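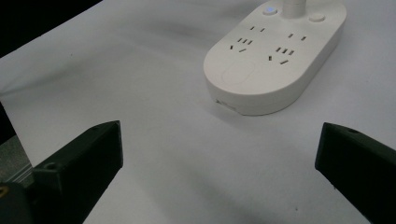 My mother's house in Clillunlow was wired in pieces. The kitchen got new circuits in April, but the back bedroom still has a single outlet behind the door, and that is the room I work in now. I spent a month running everything from a white power strip with rounded ends, set on top of a white table so I could reach it. Two outlets side by side on top, and I had a heater on one of them. I want to write down what I learned before I forget it.

First thing. A strip does not give you more power. It gives you more places to take power from the same wire. I knew this and ignored it.

The breaker for that room also feeds the hallway, the porch light and half of the bathroom. I found that out by switching it off and walking through the house with a lamp. Took 22 minutes. Do this before you buy anything.

Write the results on paper and tape it inside the panel door. The old labels in ours said "rear" and "other rear."

Alcides Arango, who did the kitchen, looked at the back bedroom for me. He quoted one new circuit and four outlets. The attic above is open, so he could drop the cable down inside the wall -- much less plaster to fix. 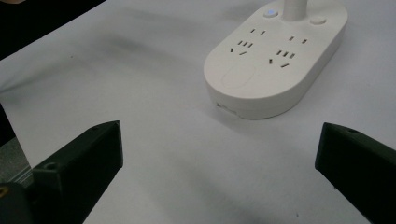 He also told me to stop using the heater on a strip, new circuit or no new circuit. Space heaters go straight into the wall. Same for the window unit in summer.

Cost was $400 for the labor, plus parts and the permit. Ruth Ticona two doors down paid more for less, but her walls are brick.

The permit took 8 days. The office wanted a sketch of the room with the outlets marked. Pencil was fine.

On placement: I asked for one outlet on each wall. If I did it over I would put two behind the desk and skip the one by the closet. It has a laundry hamper in front of it.

I also asked for them higher than usual, because my mother doesn't like bending down. He said that was no trouble as long as I decided before he cut the holes.

Two of the old wall boxes in the hallway were loose. He tightened those while he was there and didn't charge for it.

Patching and paint were on me. I used leftover Skoseck white from the kitchen and it doesn't match. You only see it in the morning.

Next is the porch light, which still goes off whenever someone trips the bathroom. Alcides is booked up for now, so that one waits.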